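Newsletter > Software > Towel folding, another look

Every spring somebody sends us a new planner for cloth, and the note that comes with it always says the hard part is done. The latest is Stirano, from the small team at Triltis, and I have had the tooling on my laptop long enough to be grumpy about it.

Stirano takes in demonstrations made with hand-held grippers and turns them into grasp points and paths. The release notes claim it learned towels from 764 demonstrations. Fine. A towel on a bed is a fair test, as the thing has no fixed shape and the surface under it gives.
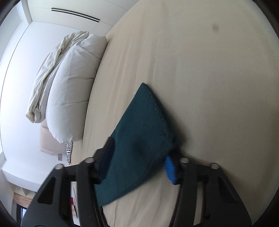 Does the planner know where the corners are?

Only as a guess. It scores likely corners from the camera view and picks the best one, and when the cloth is bunched up the scores sit so close together that the choice is near enough a coin toss.

That matters more than the demos let on. Lutfa Sikder ran the corner finder over 1,020 stored views for us and found it swapped its first choice between neighbouring views far too often. Her fix was dull and good – make it hold a choice for 9 views before it may change its mind. Zulley, the older tool, has done that for years.

Two grippers on one cloth are where I lose patience. The paths are planned one hand at a time, then lined up by the clock, and nothing in the code knows that a pull on one corner moves the other. 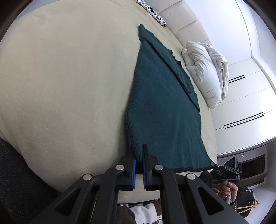 Page last changed: June, 16:40

Triltis say the next version will plan both hands together. I'd like to see that on cloth it hasn't met before, with the failed runs left in. Until then I'm keeping Zulley for the corners and using Stirano to read the logs, where it does save time.

Contact the newsletter | Copyright Gidey | Back to top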